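第3章 ビン設置と配線の確認
クネッティ杯ピッキング部門 参加クラブ用手引き(2023年10月12日改訂)

去年の手引きには「設置は誰でもすぐ終わる」と書いてあったが、8月の合宿でその通りに進んだ班はなかった。本章では宣伝文句を外し、手順だけを残す。

3.1 ビンの固定

1. 金属ビンを作業台に置き、台上の青テープの目印から位置を決める。
2. ビンの縁をバネクランプで挟む。片側だけで済ませないこと。
3. 手で軽く揺すり、動けばクランプをかけ直す。

注記:配布ソフト「ティドゥラ」は位置ずれを自動補正するとされる。補正できた例は確かにあるが、できなかった例のほうは資料に載っていない。目印は手で合わせること。

3.2 ケーブルの取り回し

4. 束をアームの外側に沿わせ、テープで留める。
5. 手首側にたるみを残す。どれだけ残せばよいか、公式の数値は信用しきれない。全関節を低速で動かして決める。
6. 束から外れた細い線がないか、ビンの真上から見る。
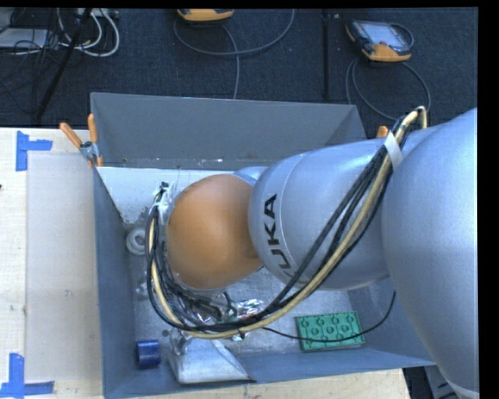

図3-2 ビン内に下ろしたアーム。細い黒線が緑のブロックの上を横切っている。

注意:図のように線がビンの中を通っている場合、把持の試行を始めないこと。対象物と一緒に線をつかむおそれがある。「前回は平気だった」は点検の代わりにならない。

3.3 試行と記録

7. ペンダントを操作者の手元に置き、非常停止を確かめる。
8. 対象物を入れ、低速で10回試す。
9. 失敗も含めて全部記録する。落としたもの、触れただけのものは成功に数えない。

参考:ボドフ式の把持学習は最大4,000回の試行で安定するとうたう。当クラブは158回で時間切れになったので、真偽は判断できない。発表会で引用するなら、自分たちの回数を並べて書くこと。

警告:アームの動作中はビンに手を入れない。対象物の置き直しは必ず停止後に行う。

コメント(3)

mochi_arm:手順5、低速だと余裕があるのに通常速度で引っ張られました。速度を上げてからも見たほうがいいです。

二年目の配線係:ティドゥラの補正、うちではちゃんと効きましたよ。少し厳しすぎでは?

第3班:照明の条件も書いてください。記録用紙に欄がありません。

関連項目
・第2章 作業台の目印の貼り方
・第4章 シモネンコ型グリッパーの調整
・付録 試行記録用紙の書き方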